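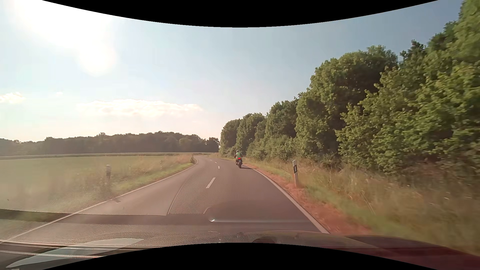
Hand-driven runs: minutes of the project meeting

3 min read

Held at the Fesbridge office, Friday, January 6, 2023

Present: Ojārs Sakalauskas (chair), Lanying Liang (minutes), the two Trodov drivers, one person from Gurner by phone

1. Minutes of the last meeting

Agreed, with one change. The line saying the remote seat was "ready" should read "ready for yard use".

2. Hand-driven runs on country roads

OS went through where we are. 42 runs have been kept for teaching the car. All were driven by hand from start to finish, with steering, brake and throttle logged. Following a motorcycle on a two-lane road is still the weakest part. When the rider ahead heads into a left bend, the car copies the drivers' early steering but holds its speed for too long.

The drivers said they ease off well before the bend and hardly touch the brake, so there is little in the brake log to learn from. LL will give more weight to throttle lift in the next round of training.

It was asked whether drivers should brake harder so that the car picks it up. OS said no. They are to drive as they normally would.

3. Low sun and reflections

Long talk on this. With the sun low and to the left, glare fills part of the view and the dashboard shows up in the windscreen over the near part of the road. Centre dashes close to the car can be partly hidden. The edge line on the right is clearer on these stretches.

LL wants to keep these runs in, as the car will meet the same light. The drivers asked for a dark cloth on the dashboard. Agreed to try a cloth on half of the new runs and compare. Runs without it are not to be thrown away.

4. Remote driving

The Dauda remote seat has been used in the yard only. Gurner reported that the wheel feels too light and that people over-correct with it. One trainee weaved all the way down the marked lane and the car then learnt to weave. Those 12 runs have been taken out.

Until the wheel is fixed, remote runs are for stopping and parking only. Anything on a public road is to be shown by hand, with the driver in the car. OS asked for this to be written on the booking sheet as well.

5. Taking over

When a driver takes over from the car, the log should start 3 seconds before the hands go on the wheel. At present it starts at the moment of takeover and we lose what led up to it. LL has a fix, not yet tested.

The drivers also asked for a button to mark a run as poor while still driving. It was felt this could distract. They will say "bad run" aloud and LL will pick it up from the sound track.

6. Storage

The Fesbridge disk is nearly full. Order to go in for another. 200 older yard runs can be moved off first.

7. Actions

OS: booking sheet wording; disk order
LL: throttle weighting; takeover log fix
Drivers: cloth for dashboard, note on each run whether it was fitted
Gurner: heavier wheel setting, report back by phone

8. Next meeting

First week of February, same room. Gurner to attend in person if the wheel is ready.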